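Rizal Gunawan has been killed on television 32 times, and he would like it known that he was good in most of them.

"The drowning was weak," he says. "I kept thinking about lunch. You can see it in my eyes, right before I go under."

We are sitting in a diner a few blocks from the studio where he shoots Arroyo, the nighttime soap that has finally given him a character with a last name. He has ordered a tuna melt and is treating it with suspicion. For most of his career he was Guard, Second Guard, Man With Briefcase and, for one week he remembers fondly, Guard's Brother. Now he is Teo Marchetti, a vineyard lawyer with a secret wife and a limp that comes and goes depending on who is directing.

"I asked which leg," he says. "They told me to follow my instincts. My instincts change after lunch."

The part was supposed to last 2 episodes. Teo was going to deliver a will, look troubled and drive off a bridge. Gunawan delivered the will. He looked so troubled that viewers wrote in, and the bridge was given to another actor, who has not returned his texts.

He got into acting through a commercial for Busport, a travel bag company that needed a man who could run for a bus without looking as if he wanted to catch it. He still gets recognized for it, mostly by people at bus stops. "They want me to run," he says. "I'm fifty-one. I tell them the bus is coming in four minutes and we can all relax."

After that came Comadness, a hospital comedy that lasted one season and in which he spent nine episodes unconscious. The pay was fine. The billing was below the dog's.

"People think it's easy, lying there," he says. "You try it while a very funny woman is doing a speech over your face. I bit a hole in my cheek. She won an award for that speech, and she thanked the dog."

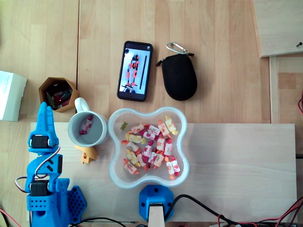

Phone, pouch and a box of odds and ends on the tabletop.

He does not watch himself on Arroyo, though his mother does, and calls during the commercials to report. She has never forgiven the writers for the secret wife. She liked the first one, who was a baker.

Fame at this level, he says, is mostly errands. He signed photographs at a fan weekend in September and brought 100 of them, which he considered bold. He went home with 61. The actress at the next table ran out by ten in the morning and borrowed his pen.

Does that sting? He thinks about it while he removes a pickle.

"A little. But I've got a parking space now. It's number 1304, and there are maybe forty spaces. I've never asked. I don't want them to look into it."

Next season Teo goes to work for Wolteck, the sinister company that has been buying up the valley, and Gunawan has been told to grow a beard — "so the audience knows I've made bad choices." He has seen the first three scripts. In the third, somebody mentions a bridge.

He has asked his agent to find out which one.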